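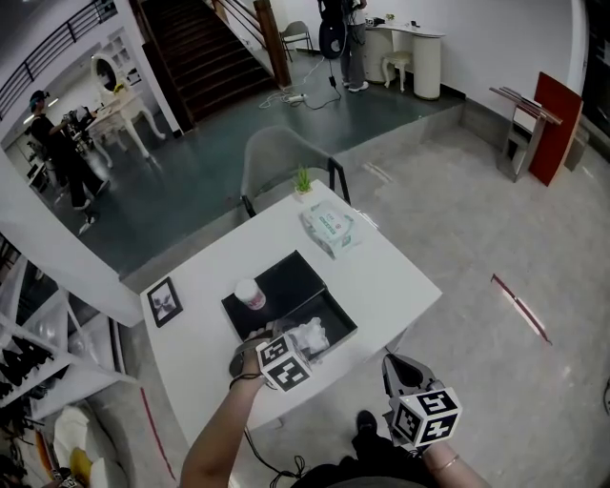 Kumudini Sarkar wanted to know who had asked for the new rules in the first place, and she put the question twice before anyone at the front of Coutinho Hall tried to answer it. When the answer came, it was that "the campus" had asked. She said she had been on the campus all summer and didn't remember doing so.

The rules are the Guidelines for Respectful Dialogue, which Hescombe University released on August 28, 2014, shortly before most students were back in town. They run to three pages. Any talk, debate or panel expected to draw more than 50 people will now need a form filed in advance, with a summary of what the speaker plans to say and a note of any "foreseeable distress." The dean's office can then approve the event, approve it with conditions, or ask the organizers to "reconsider timing." It can't turn an event down, according to the text. It also sets no limit on how many times an event can be asked to reconsider its timing.

Nuwan Siriwardena, the associate dean who wrote most of the document, said at the meeting that it does not restrict speech. He said this a number of times. The form is there to help the university plan, he said, and a speaker whose summary raises concerns would be "invited into a conversation."

Asked what happens to a speaker who declines the conversation, Siriwardena said he hoped that wouldn't come up.

It already has, in a way. Last year a visiting lecturer on religion and family law was asked to send her slides ahead of time, said no, and spoke anyway to a half-full room. There were a few sharp questions and some people left early. Under the new guidelines it's hard to say whether that talk would have gone ahead, and Siriwardena would not be drawn on it.

The case for the policy rests almost entirely on a survey. The university hired Fokier, a consulting firm, to question students in the spring, and 927 of them filled out the form. Of those, 753 agreed with the statement "Everyone at Hescombe should be able to take part in discussions without being made to feel unwelcome." The guidelines quote that result in their opening paragraph and again on the last page, where it has become "strong student support for these measures."

No measures were mentioned in the survey. The statement doesn't refer to speakers, forms, summaries or the dean's office, and it's difficult to picture the person who would disagree with it. I'd have checked the same box. The surprise is that 174 students didn't, and the report gives no hint of what they were thinking.

There was a second question, which you have to go to the appendix to find. It asked whether students had "ever felt uncomfortable as a result of views expressed on campus." The report says "many" had. It gives no number, and it doesn't separate a student who was harassed outside a dorm from one who sat through an economics lecture and hated every word. A Fokier representative said by email that the full figures belong to the client. The client said they were being reviewed.

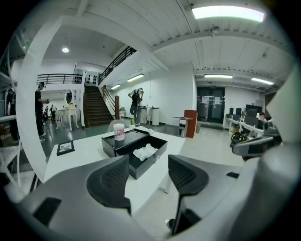
None of this means the complaints behind the policy are made up. Anjana Abeysekara told the meeting that she had been shouted at outside a debate two years running, once by someone who followed her to the parking lot, and that she'd reported it both times and heard nothing back. People listened to that, as they should have. But shouting at someone in a parking lot was against the rules at Hescombe then and is against the rules now. The new form wouldn't have touched it. When Abeysekara asked whether there would be any more staff to follow up on reports like hers, she was told that was a budget question.

Siriwardena pointed more than once to Stundham College, which has had a similar form for three years and, he said, has seen "no negative impact on the range of events." I called Stundham. Kavinda Sheikh, who handles room bookings there, was friendly about it and said the form mostly gets filled out by the same handful of groups. The debate society stopped using the large auditorium and now meets in a bar off campus, where there is no form. He thought the bar had worked out fine for them.

Whether a debate society moving to a bar counts as no negative impact depends, I suppose, on what you were measuring. Stundham hasn't published anything on the subject.

Faculty opinion at Hescombe seems split, though few of those in the hall wanted to say much with their names attached. One exception was Ashraful Weerasinghe, who teaches philosophy and has been in the department long enough to remember an earlier code that was quietly dropped. He said he had assigned texts every year that upset somebody, that some of them upset him, and that he couldn't write a note of foreseeable distress for a seminar on punishment without listing the whole reading list. Siriwardena replied that classes are exempt. Weerasinghe asked where it said that. There was some turning of pages. It doesn't say that, and Siriwardena agreed that the wording could be looked at.

Several students spoke in favor. One said that a university can't tell people they're welcome and then leave them to deal with whoever shows up at the microphone. Another said the critics were treating a one-page form as if it were the end of the Enlightenment, and got a laugh, a fair one. Filling out a page isn't a great hardship. What gets done with the page afterward is the part that the guidelines leave open, and the word "distress" isn't defined anywhere in them.

The rules take effect right away and will be looked at again in November, by the same office that wrote them. Siriwardena said comments are welcome until then. He didn't know yet whether the comments would be made public.

Sarkar, who had stayed to the end, asked whether the meeting itself would have needed a form, given the size of the crowd. Siriwardena said university business is exempt. That isn't in the text either.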